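4.2 What people do with cloths
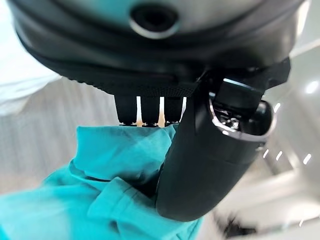 So why do folded cloths end up in such different places from one home to the next? Mostly it comes down to where a person stands when the folding is finished, and how far they're willing to walk after that.

I went into this part of the study expecting tidy rules, and I got habits instead. Wulan Hartono and I logged 187 folding sessions across 18 households, and the cloths (dish towels, napkins, dusters, the lot) were nearly always the last thing folded. Shirts got done first, then sheets if there was a helper around, and the small stuff sat in a heap until somebody felt like it - sometimes until the next wash!

We scored each fold by how well the corners met, and I'll admit I was a bit generous with the thick ones, which never lie flat for me either. Ka-ming Poon rescored 36 of them without seeing my numbers and came out lower on the thick cloths and the same on the thin ones. We kept both sets of scores, and the thick cloths are treated separately in Section 4.3.

Contact: Havomo Home Study | © 2021 Havomo | Back to top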